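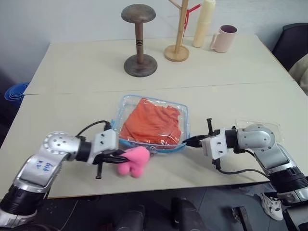
Störungsmeldung Arbeitsplatz Verpackung, Linie Himus

Status: in Bearbeitung
Gemeldet von: Océane Beaudoin, Konfektionierung
Zuständig: Kwesi Sarpong, Automatisierungstechnik
Eingang: Juni 2022

Sachverhalt
Beim Befüllen von Reißverschlussbeuteln mit weichem Inhalt bricht der zweiarmige Arbeitsplatz den Vorgang wiederholt ab. Betroffen sind transparente Beutel mit blauem Rand, in denen bereits ein gefaltetes Tuch liegt. Der linke Greifer führt das Plüschteil bis vor den Beutel, der rechte soll die gegenüberliegende Seite fixieren. In 8 von 21 protokollierten Durchläufen wurde die Haltekraft rechts nicht bestätigt.

Auswirkung auf das Personal
Die Mitarbeitenden der Konfektionierung quittieren jeden Abbruch von Hand und schließen den Beutel selbst. Die im März vereinbarte Entlastung bei den Greiftätigkeiten ist damit nicht gegeben. Frau Beaudoin weist darauf hin, dass die Quittierung in der Schichtplanung bislang nicht als Arbeitszeit erfasst wird.

Bisherige Maßnahmen
1. Neustart der Steuerung Mondon: ohne Befund.
2. Kabelführung am rechten Greifer geprüft: ohne Befund.
3. Schließweg um 12 Prozent verringert: Abbrüche seltener, Fehler nicht behoben.

Weiteres Vorgehen
Herr Sarpong stimmt mit dem Lieferanten Hudik einen neuen Grenzwert für dünne Folien ab. Bis zur Freigabe werden gefüllte Beutel ausschließlich manuell verschlossen. Der Zeitaufwand ist im Schichtbuch unter dem Kennwort Sheikh einzutragen. Eingriffe in den Arbeitsbereich der Arme sind nur bei abgeschaltetem Antrieb zulässig.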